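Ticket 80 – Célula Visitz, brazo derecho: la pinza pierde la referencia de apertura
Estado: abierto (reabierto)
Abierto por: Khrystyna Derkach
Asignado a: Alun Harries
Prioridad: media, según quien la puso

Khrystyna Derkach, 3 de noviembre de 2023
Reabro. El ticket se cerró en mayo con la nota «resuelto tras actualizar» y nunca me lo creí. La pinza derecha vuelve a dar error de referencia al arrancar la secuencia de la bandeja de aluminio. De 17 arranques, falló en 7. El brazo izquierdo, con la misma versión y el mismo controlador Skilar, ninguno. Si la culpa fuera del software, como sostiene Busard, me gustaría que alguien me explicara por qué solo le afecta a un lado.

Lo que ya he descartado:
Reinicio completo del controlador: igual.
Parámetros de fuerza copiados del izquierdo al derecho: igual.
Cambio de la fuente: igual, y una mañana perdida.

Dejo la bandeja de aluminio a la derecha de la mesa y la bola de papel delante, como en la secuencia que falla. Que no las mueva nadie hasta que lo mire Alun. 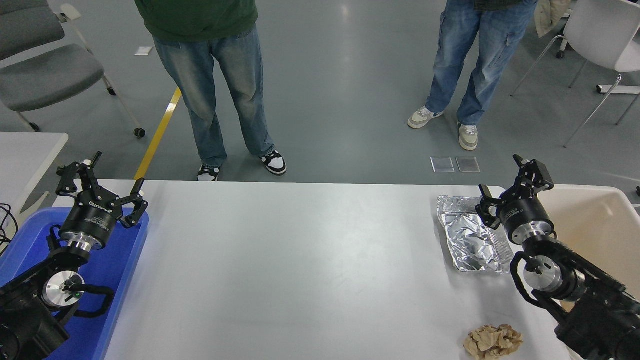
Categoría: Hardware > Pinzas > Cableado de muñeca

Alun Harries
Cambio la categoría, estaba en «Software». Mi sospecha es el cable. En la muñeca derecha hace un bucle, y en algunas posturas me parece que el radio queda demasiado justo. No lo doy por probado: Busard dijo lo mismo del cable de la otra célula, lo cambiamos y el error siguió tan tranquilo.

Prueba propuesta:
1. Llevar el brazo derecho encima de la bandeja, pinza abierta, sin cerrar.
2. Leer la referencia en consola. Anotarla.
3. Girar la muñeca en los dos sentidos, despacio, y volver a leer.
4. Repetir con el brazo izquierdo para comparar.

Si el valor salta con el giro, es cable o conector. Si no salta, retiro lo dicho.

Valdemar Thorlacius
El soporte de Seneviratne insiste en recalibrar. Ya recalibramos 2 veces. La recalibración borra el síntoma hasta el siguiente arranque en frío y entonces todos contentos y ticket cerrado – así fue en mayo. Propongo no recalibrar nada hasta terminar la prueba de Alun.
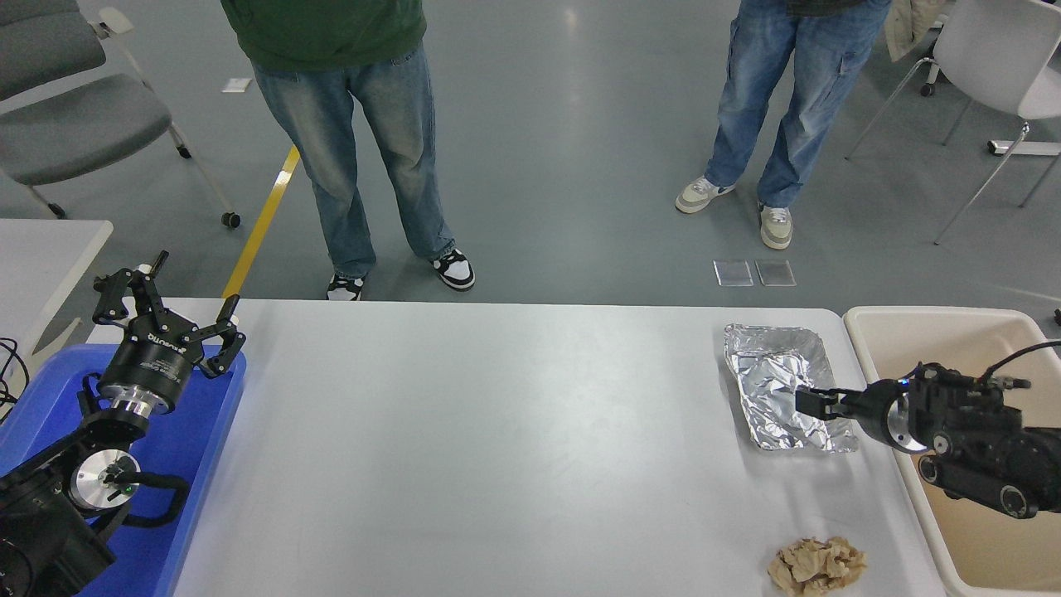
Pinza derecha sobre la bandeja de aluminio, brazo izquierdo en alto.

Alun Harries
Primera pasada hecha. La lectura salta al girar hacia fuera, pero no siempre. Hacia dentro, estable. En el izquierdo no se mueve. Apunta al conector, aunque con un fallo intermitente yo no apostaría el sueldo. El piloto de la junta no sirve de diagnóstico: indica alimentación y poco más.

Margaux Roussel
¿Podemos cerrarlo como «causa identificada»?

Khrystyna Derkach
No. Causa sospechada. Pido conector y cable nuevos, se cambian por separado (primero el conector) y se repiten los 17 arranques en frío después de cada cambio. Viktória Vörös tiene el pedido. Hasta entonces la célula trabaja solo con el brazo izquierdo y este ticket sigue abierto.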